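Robot presses the microwave door button but the door only opens on some tries
Category: Student projects > Robot arms
Asked 2018-01-29 by Holmont team (4 posts)

We are a school robotics club working on the kitchen task for the Qiu challenge. The robot has two arms with a gripper on each. It has to push the door release at the bottom of the control panel, wait for the door, then put a cup inside. We have not gotten to the cup yet.

The problem is the release. We ran it 100 times over two weeks and the door stayed shut on 17 of them. The arm reaches the button every time, but on the bad runs it stops before the button goes in far enough. We use position control and the target point is 3 mm past the face of the button. Slowing the arm down did not help. Setting the target deeper made the whole microwave slide back on the table.

Should we change the fingers or the code? We have until August.

3 replies

Reply 1 (marked helpful)
Your target depth is fixed but the oven is not. If it slides back a little on each push, then 3 mm past the face turns into nothing after a few runs. Check this first. Put tape on the table at the front corners and look at it after every run.

If it has moved, put a rubber mat under the feet. Then stop using a fixed depth. Move forward slowly until the motor current goes up, keep going until it drops again, and back off. The drop is the latch letting go. Set a limit so it can't push forever.

Close the gripper before you push. Two open fingers on a small button will land differently each time.

Reply 2
Just get a microwave with a handle. We did that and it was easier.

Reply 3
The rules I have say push button door, so a handle may not count. Ask before you buy one.

We did the same task with our Bistberg club last season, using the Clevex arm library.

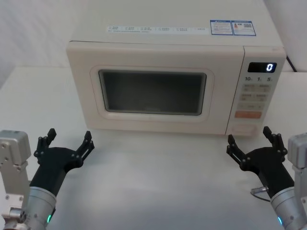
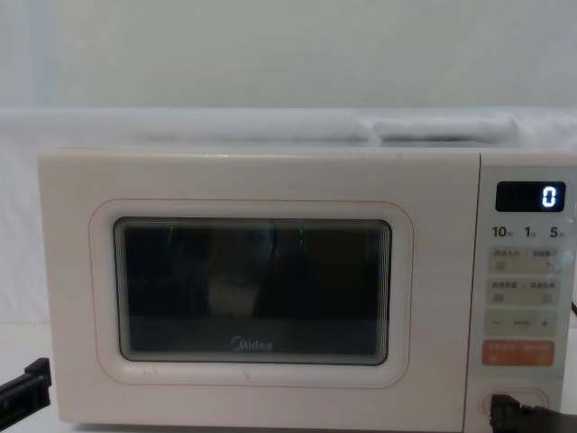
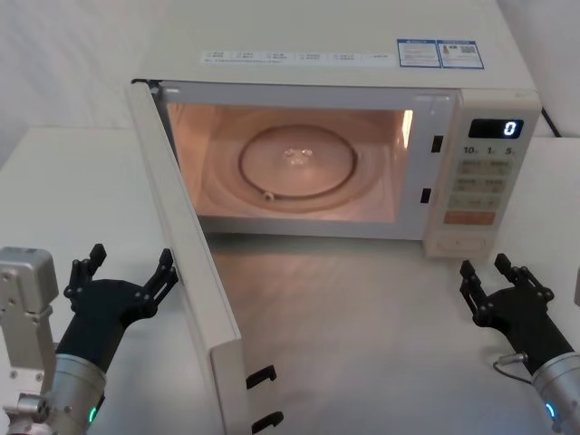 Most of our bad runs came from where the arms waited between steps. We wrote one start pose for both arms and used it for the whole task, and that was a mistake. The door swings out to the left and comes well forward when it is wide open, as in the last picture, so the left arm needs its own waiting pose for that part. Work it out with the door open and save it under a different name. The right arm can go back to the same place after the push. We also had the script check for the cavity light before going on to the next step. It comes on in our oven when the door is open, and a brightness check on a small patch of the camera view was enough. If the patch is dark, go back and push again, up to 4 times, then stop and report a fail. I would do this even if you fix the depth problem, since you will still get a bad push now and then.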